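Minutes of the residents' meeting, Stovstead house, Sun 9 April

Present: 19 households, and 2 more by written proxy. The quorum is reached. The chair opened the meeting and the agenda was accepted with one change — the heating point was moved before the garden point.

## 1. Minutes of the last meeting

Approved. One correction: the stairwell lamps were ordered by the board, not by the management office.

## 2. Heating

The yearly check by Hemmin is done. The report says that the boiler can work for further seasons, but the pump on the north side is noisy and should be replaced. Several residents from that side confirmed the noise, mostly in early morning. Two of them asked that the work does not happen during school exams.

Decision: the board asks Hemmin for a written price and for a date in July. The vote was unanimous.

## 3. Bicycle room

There are 37 bicycles in the room and many have no name tag. It was discussed how long the owners should have to put a tag. One resident found that one month is too short for people who travel. Another reminded that last time the room was cleared without enough notice, and a good child's bicycle was given away.

Decision: a notice goes up on every floor and in all mailboxes. Bicycles without a tag are moved to the cellar and kept there until the next meeting. Nothing is thrown away before that.

## 4. Common room

The floor was treated with Bindetex in the winter. Residents are asked to lift the chairs and not pull them. The key stays in the box by the entrance, and the booking list hangs next to it.
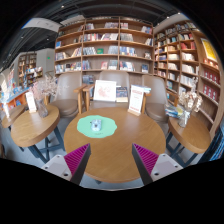 The fee for private parties was discussed for a long time. Some residents want to keep it as it is, others think that families with small children should pay less. No agreement was found — the point is moved to the next meeting, and the board will prepare two proposals in writing.

It was also agreed to spend up to 400 from the house fund for new curtains. The old ones do not close well on the street side.

## 5. Garden

The hedge along Standine will be cut after the birds have left the nests. The residents on the ground floor asked to be told one week before. The water tap is open again, please close it fully after use.

## 6. Other matters

- The front door closes too hard. The board will ask the management office to adjust it.
- Paper and cardboard must be folded before they go in the container.
- A resident asked about parcels left in the hallway. For now they can stay under the mailboxes, but only until the evening.

The next meeting is planned for July. The day will be written on the notice board. Points for the agenda can be given to the board until two weeks before.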